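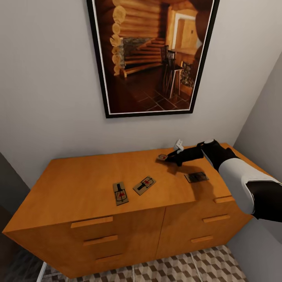 Last modified in May by the page's original poster

Did anyone else go to the Zollel open day? Worth believing?

My sister-in-law manages rental cabins and got us both into the Zollel open day in Statdale. They ran their house-prep demo on the big screen, all simulated, with a robot arm handling mousetraps on top of a wooden cabinet and then down on a bathroom floor. The presenter kept saying "ready for real homes." I asked when we would see it in one and got a brochure. They quoted a setup fee of 598 dollars and 60 a month after that, hardware extra. Am I being too hard on them, or is a simulation demo normal at this stage?

Selamawit Negash

Normal, yes. Proof of anything, no. I tested warehouse equipment for years and every vendor has a simulation reel. What you want to know is how many tries went into the run they showed. Zollel told our group they had done 3,000 simulated runs, and when I asked for the failures they said that was being put together. Ask for it in writing. Also ask whether a trap in there can snap shut at all. If it's just a shape to be picked up, you've learned something about picking up shapes.

Jatoi

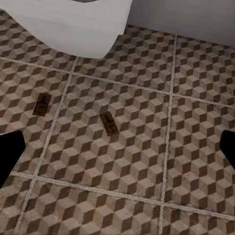 My problem is with floors, and I say this as someone who lays them. Grip and lighting change from one room to the next and a sales demo never brings that up. I will give them a little credit on the bathroom part. They used that tumbling-cube tile, which fools people's eyes, and the two traps there are small, dark brown things lying flat on a brown and beige pattern next to the toilet. That's harder than a plain gray floor. But the tile is dead level as far as I could tell, and I've never worked in a bathroom that was. I'd want to see 2 visits to the same real house before paying anybody 60 a month.

Enine

you can buy a lot of mousetraps for 598 dollars, just saying. didn't go but my neighbor did and she said the coffee was good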